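Keeping the Folding Cell in Trim

Print this article | E-mail this article
18 April 2022

At the Misbridge training hall, the two-armed cell that handles garments is given a full check before every working session. The procedure was written by Kazimiera Wieczorek, who has charge of maintenance, and it has been revised 3 times. It is a modest document, and the staff who work from it regard it as the most useful paper in the building.

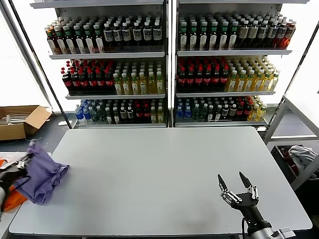
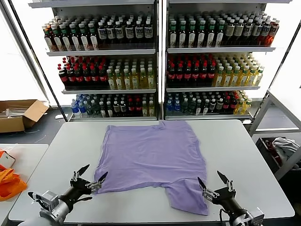
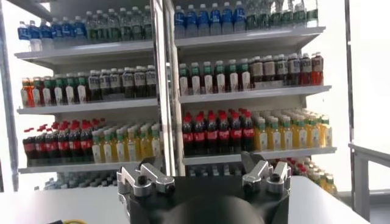
Does a two-armed cell have to be set up again each time the table is moved?

The table position must be taught again whenever it has shifted, even slightly. Both arms work from a single stored height and a single stored front edge, and an error in either will cause the fingers to press too hard or to close above the cloth. The grippers themselves need no adjustment for this.

Teaching the table takes 25 minutes when two people share the work. One guides the arm by hand to a set of marked points while the other confirms each reading at the console. Signe Holmgren, who trains new operators, asks that the two change places halfway through, so that each has felt how the arm moves when its brakes are released.

The fingers receive the closest attention. Cloth sheds fine lint, and lint gathers in the small joints behind the fingertips, where it binds with whatever grease has crept forward from the linkage. The first sign is a finger that closes a little later than its partner. Under the Misbridge procedure, each joint is brushed dry, wiped with a lint-free pad and moved through its full travel by hand before power is restored. Oil is not applied at the fingertips under any circumstances, as it marks light fabrics and cannot be washed out of the knitted samples.

Cables are the second concern. A cable that hangs beside a moving arm must have enough slack to follow the wrist through its furthest turn — and no more than that, or it will catch on the table. Wieczorek's instructions require the arm to be driven slowly to each of its limits while a second person watches the cable along its whole length. Any clip which has worked loose is replaced, never bent back into shape.

"People expect the difficult repairs to be inside the motors," she says. "Most of our lost hours have come from clips and connectors."

The hall's service log bears her out. It holds 991 entries, and of the stoppages recorded since October, 27 were traced to a connector or a cable clip. Motor faults are rare enough that spare units are held at the supplier's depot in Irner and sent for when required.

Cameras are checked last. The lens at each wrist is cleaned with a blower and a soft cloth, after which the operator brings up a live view and compares it with a stored reference. Changes in daylight are a familiar cause of difficulty, and the exposure setting is noted at the start of each session. Should the view have moved against the reference, the camera mount is tightened and the calibration repeated from the beginning.

Yu-ting Liao, who joined the hall from a packaging plant at Bivden, has proposed that the finger pads be changed at fixed intervals. At present they are changed when wear is visible, and opinion among the staff is divided. A trial of the new schedule is to begin on one arm only, with the other kept on the existing rule for comparison.

Comments (3) | Shares (27)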